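Week 6 notes: gathering examples of folding

Welcome back, everyone, and well done on getting through the reading on copying behaviour, which I know was a bit of a slog. This week we leave the theory on the shelf for a while and think about where the examples come from, using denim shorts as our running case (you will be rather fond of them by the end of term, I promise!).
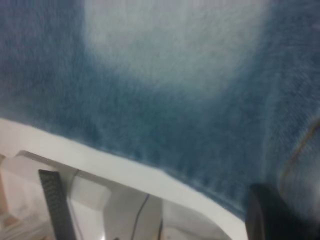
Girham College, Department of Computing, Robot Learning Group

An example, for us, is one whole attempt from start to finish, with every camera view and every arm movement saved together. The Pleder set we share out in the lab holds 900 of them, and 71 were put aside before training for one fault or another. Please do read the notes on those, as they teach you more than the good ones.
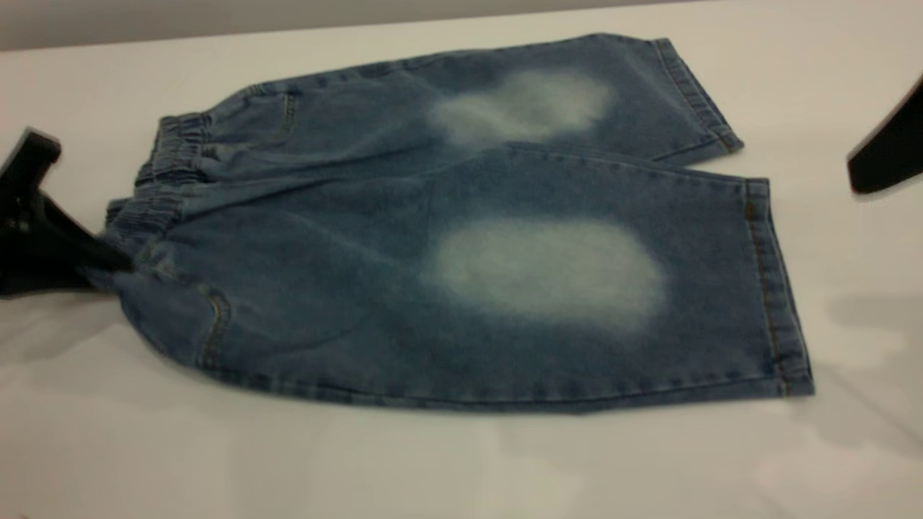 Fig. 2. Shorts on the table, one gripper at the waistband end.

The fixed view gives the whole garment, and the wrist views give the close detail: the weave, the stitching, the gathers of the elastic. Look at all of them before you decide whether to keep an attempt, and write down your reason while it is still fresh in your mind.

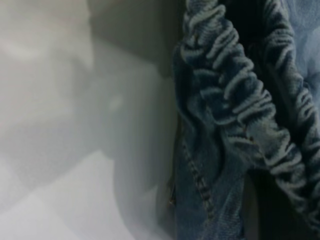 For the next session

Choose one attempt from the Menon folder, mark where you think each grasp begins and ends, and bring your marks along so that we can compare them over a cup of tea.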